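Two Jaws and a Steel Lid: Looking After the Gripper at Flerus

Blažena Hubáček keeps the lid gripper running at Flerus, a small contract shop in Drekstead. She took over the job in April from Senad Halilović, who built the first set of jaws and now works across the hall on the Taster line.

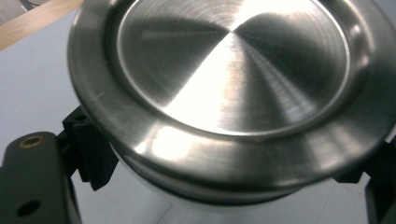
"Most of what I look at is the contact faces," Hubáček says. "The brackets are what touch the part. If a face gets polished or picks up grit, the jaw starts to slide on steel, and you see it as a lid that sits a little crooked when it comes up."

She wipes the faces at the start of every shift with a lint-free cloth and alcohol. Shop towels are banned from the bench after one of them left fibers in the linkage. Then she closes the jaws on a gauge ring and checks the gap on both sides with a feeler. The two sides have to match. When they don't, she loosens the left bracket first.

"Senad taught me that. The right one is the reference. If you move both, you spend the whole morning chasing yourself."

Halilović remembers it the same way. The first brackets were printed flat, he says, and split along the layers under the clamp screw. He turned the part on its side in the printer and has had two failures in the time since, both from overtightening.

"People want to give it one more turn," he says. "It's plastic. Stop when it stops."

The fingers get a closer look every 500 cycles. Hubáček used to wait until the full 500, but she now starts at 460 so the job can be fitted in before lunch — the cell is slower then anyway. She takes the load off, moves each finger by hand and feels for play at the pivot. A little is allowed. If a finger clicks, it comes off.

Spares live in a drawer with 16 compartments, labeled in Halilović's handwriting. She has not relabeled them, although one still says Zacharopoulos, after the supplier of a spring they no longer use.

Brushed steel gives her more trouble than anything mechanical. The finish throws light back at the camera in bright wedges, and the wedges move when the lid turns. Her answer was to drop the lamp a notch and lock the exposure before each run.

"With auto exposure it would hunt," she says. "The picture went dark, then light, then dark. The gripper was fine, and I had it in pieces for half a day looking for a fault."

She writes the lamp setting in the cell log now, next to the gap readings. Halilović admits he never logged it.

Next on her list is a softer pad for the brackets, to cut down on scuffing at the rim. She has two rubber samples on her desk and has tried one. It held well but left a gray smear, and she is waiting on a different grade before she tries again.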